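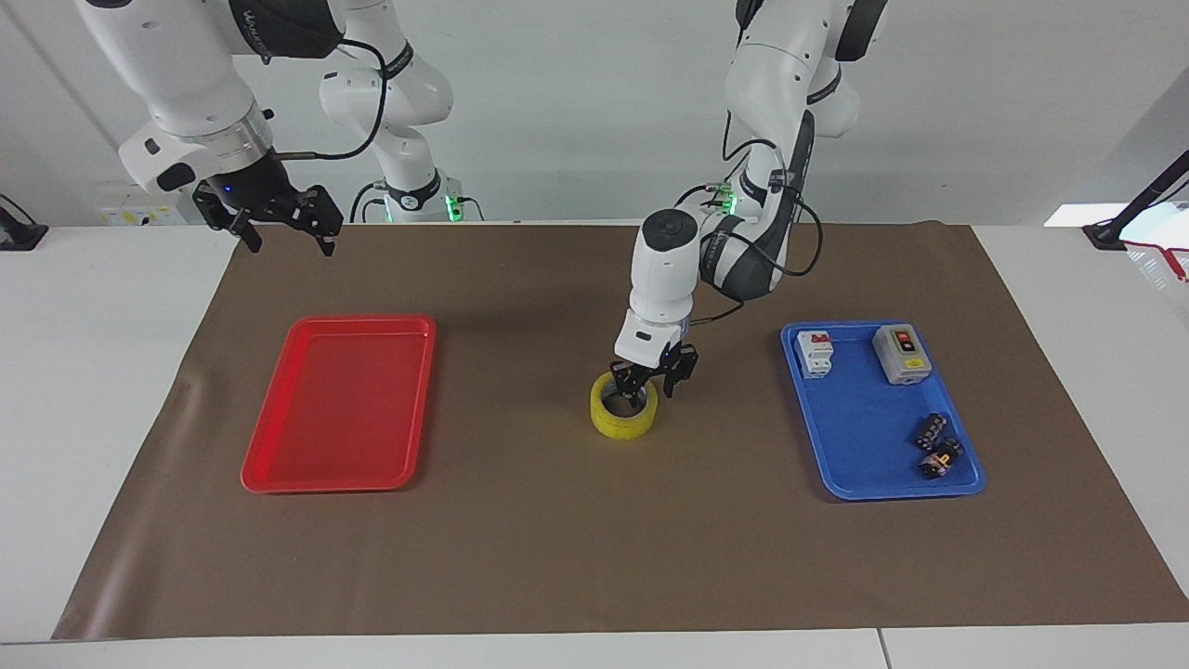 Mayuree Thongdee wrote in to ask whether small parts should be sorted by size or by job. By job, in most home shops. You go looking for "the part that fixes the lamp," and its size seldom comes to mind.

1. Empty one drawer at a time onto brown paper.
2. Pull out anything broken and throw it away.
3. Put what's left into trays, one job per tray – wiring in one, plumbing in another. 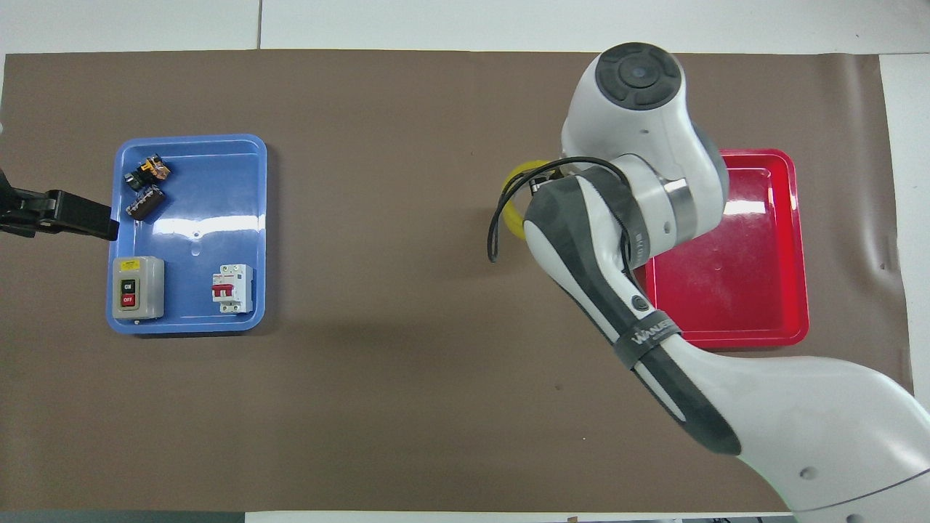 Electrical parts in the blue tray, on brown paper.

4. Label each tray on the short side, the side that faces out on a shelf.
5. Leave the trays out for seven days. Anything you had to hunt for is in the wrong tray, so move it.

My shelf in Hunwood holds 16 trays. Screws stay in jars. Next: labels that peel off clean.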